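Progress report to the Orkier Fund
Mathebula Supper Club, September

Dear Nosipho,

Thank you again for your patience with us over the summer, and for the kind note that came with the second payment (it is pinned up by the kettle!). We have had a good few months, a bit muddled in places, and I will try to tell you all of it.

The club now meets 3 evenings in the month at the hall on Sandemier Road, doors at half past five, and we have 30 people on the list, mostly older neighbors who would otherwise eat alone. Your grant paid for the new stove and the tableware, which went into the cupboards in June.
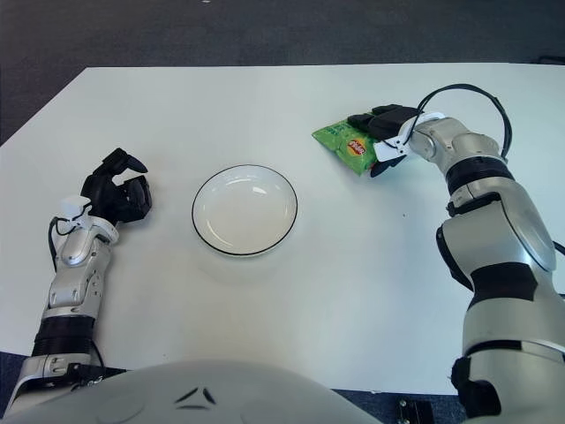
What we have spent

The stove came in under the quote, and we would like your blessing to move what is left over to the minibus, as fuel has crept up and the Skinow side of town is a long loop. The second fridge is still on order, and the supplier keeps promising us next week.

Suppers have settled into soup, a hot dish and fruit, with something salty put out early for those who come straight off the bus and can't wait.

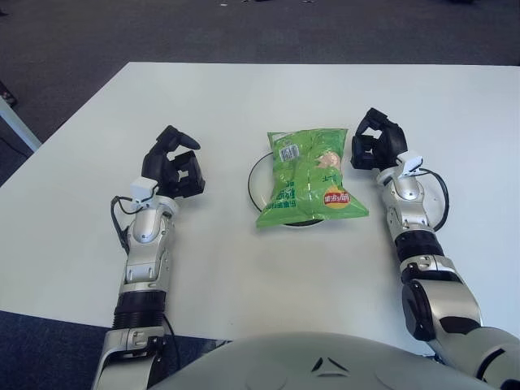 Page 4

Looking ahead

We want to start a cooking morning for 16 of the regulars before the holidays, with recipes they bring themselves, and I have already been handed one for bean stew that fills two sheets on both sides. The hall has offered us the kitchen from ten o'clock. We still need a second driver and would be so glad of any names you can pass along.

With warm thanks,
Zinhle Ntuli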